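Tuesday, Dromcombe workshop, bench by the window

Hand gripper, second set of pads. Started after lunch, stopped when the light went.

Took the old finger pads off and cleaned up the mounts. One screw on the left had chewed its head and had to be drilled out, which used up most of the first hour. The mount is fine. Put a new screw on the list, and would someone please put the small hex keys back in the tin and not in the drawer with the files.

New pads went on dry first, then again with the screws nipped up. Travel is better than with the old set. The fingers open wide without the left one catching on its arm, which was the complaint from last time. Closed by hand they meet along the top edge first and the bottom lags a bit. Rin Kawaguchi thinks that is the pivot and not the pads. I think it is both. Will shim the right one with card before we start taking anything apart. 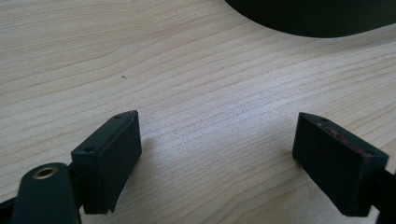
Jaws open over the bench top, both pads on. Reddish patch along the top of the right pad.

Want to sort out the red patch before the grip tests. Plan is to go over it with 200 paper, then 600, wipe down, and see what is left. If it still looks streaky I will swap that pad for a spare from the Niltasville box. Don't use the solvent on it, we lost a pad that way in January.

Grip list for the next session, same order as before so the notes can be compared:
pencil
empty matchbox
the 8 mm dowel
the 9 mm dowel
a teaspoon, handle end
folded cloth

The dowels matter most. With the old pads the thinner one rolled as the jaws closed and ended up at an angle. If it still does that, the toe-in is wrong and no amount of rubber will fix it.

Cable side not touched today. The Mägi board is still in its bag and I would like to keep it there until the fingers close square. Rin has the wiring sketch and will bring it in. The labels on it are from the earlier layout, so check them against the connector before plugging in.

The Podetti order has not come. It has the longer screws and the springs in it. The springs we have are too stiff, and after a few minutes of squeezing my thumb was sore. Fine for bench checks, no good for a whole afternoon.

To do:
card shim, right pad
sand and wipe, right pad
replacement screw for the left mount
check pivot play with both arms off
chase Podetti

Left the gripper in the blue crate under the bench with the old pads in an envelope. Please leave the jaw stop where it is, I have marked its position in pencil.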